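Print this page | E-mail this page

A Wednesday at the Ametepe brickworks

I have wanted to see a working kiln ever since I laid my own garden path, so when Ametepe opened its gates in December I was in the parking lot well before the 9 a.m. start. It was worth every mile of the drive!

Volkan Duman took our group around. He began at the clay pit, a long orange bowl behind the sheds, and let us squeeze a lump of the raw stuff. It's much stiffer than potter's clay and full of tiny stones. From there it goes through the rollers (loud — bring earplugs if you have them) and comes out as one endless ribbon that gets sliced by wires. I could have watched that all morning.

Drying takes 4 days, and the drying sheds smell wonderful, like a cellar after rain. Then comes the kiln. It is 467 feet long, and the cars creep through it so slowly that I had to line one up with a bolt on the wall to be sure it was moving. Volkan opened a peephole for us and we took turns looking in at the glow.

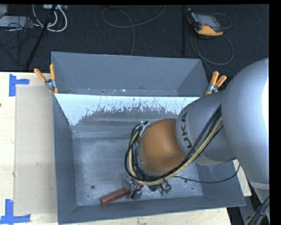 Reddish-brown block in the big gray metal bin.

After lunch (lentil soup and very good bread) we saw the color library, which was my favorite part. There are 400 sample bricks on open shelves, from cream to nearly black, and you're allowed to pick them up. The Nimside red is the one on half the older houses in my town, and I never knew it had a name. A woman from Flukance, the restoration people, was matching a chipped corner from a school chimney and had narrowed it down to two. They looked identical to me, but she tilted them toward the window and I finally saw the purple in one.

The shop sells seconds by the piece. I came home with 20 for the herb bed — check your tires first! Wear old shoes too, the yard is mostly mud.

Print | E-mail

Contact us | Copyright Lirkalix Days Out | Back to top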